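A Hat Stand, Finally, and What I Did About the Rest of the Shelf

I have been putting this off since the spring. If you've ever seen the shelf by my front door you know why! It held every hat I own, in one soft heap, with gloves pushed down the back and a bicycle pump lying across the top for reasons I can't reconstruct. Every time I pulled out one cap, two others came with it. The ones at the bottom had gone flat as pancakes.

So when my neighbor Effie Rankin mentioned she was clearing out the fittings from her little shop (she sold hats and scarves for years, and she's keeping only the scarves), I was at her door before she'd finished the sentence. I came home with a metal hat stand and a head full of plans.

Why a stand and not more hooks

I've done hooks. Hooks are great for jackets and dog leads, and they're fine for a cap with a strap at the back, but a hat that hangs from one point all winter ends up with a little peak exactly where the hook was. My gray felt one has a permanent nipple on top and I wear it anyway, mostly in the garden.

A stand holds the crown from underneath, so the sides fall the way they're supposed to and the brim stays clear of whatever it's sitting on. You also get to see the hat! I'd forgotten how much I like some of mine. When they live in a heap you only ever wear the top one.

Effie's stand is the plainest kind there is. Round top with a slight dome to it, a thin post with a ringed collar up near the top, and a good wide base. The color is a dark bronze, gone mottled, with lighter streaks over the top disc. My first thought was to polish it. I got as far as finding the tin and a rag, and then I stood there looking at it and put the tin away again. I love the wear on it. It has held a lot of hats.

The brown cap is the one I wanted to try first. It has a suede look to it and "me" in white script across the front, which makes my sister laugh every single time she visits. It spent most of last year at the bottom of the heap, poor thing, and it's the hat I reach for when I want to look as if I've made an effort but not much of one. 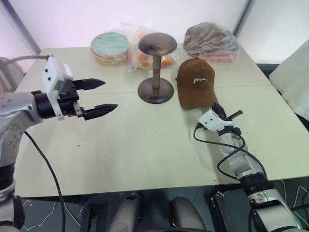 Getting a squashed cap back into shape

I tried this on three caps over one very happy afternoon, and I'm going to write down what I did, mainly so I can find it again next year.

Start by brushing. I use a soft clothes brush and go in one direction only, front to back, and then do the brim separately. Anything with a nap needs a light hand. You're lifting dust, and if you scrub you just push it in deeper.

Next comes steam, and please be careful with this bit. I hold the cap well above a pan of simmering water for 20 seconds, inside facing down, and keep it moving. For anything suede or even suede-ish I skip the pan completely and just hang the cap in the bathroom while I take a shower. Slower, but I ruined a very nice pair of gloves once and I don't plan on repeating the experience.

While the cap is still soft, push the front panel out with your fingers from the inside and smooth the seams. Then crumple some plain tissue paper and pack the crown with it. Don't use newspaper. I did, and now my cream cap has part of a crossword inside it.

Then put it on the stand and leave it alone. Overnight is good. I kept going back to poke mine, and I can report that poking doesn't speed anything up.

Where everything went

The shelf itself took longer than the hats did. I pulled the whole lot out onto the floor and made piles, and the dog lay down on the biggest one, so that pile got sorted last. Gloves are now in a shallow basket, scarves are rolled up on their ends (rolled! I can see them all!), and the bicycle pump has gone to live near the bicycle.

Winter hats went into a lidded box on the top of the hall closet with a bar of soap wrapped in a handkerchief. My grandmother did that with her sweaters and I've always loved the smell when the box comes open in September. The summer straw one is in there too, upside down on its crown so the brim doesn't bend.

I kept 8 hats out. That's still too many for one stand, so they're taking turns on it — the others sit in a row along the shelf with tissue in their crowns, and I swap them when I feel like it. I've already worn the green one twice, and before this I would have told you I didn't own a green one.

Effie has another stand, a taller one, and she isn't sure whether she wants to part with it. I'm being extremely patient and have only brought it up a couple of times. If she says yes, the felt hat gets it first, and I'll see what a night of tissue paper can do for that peak.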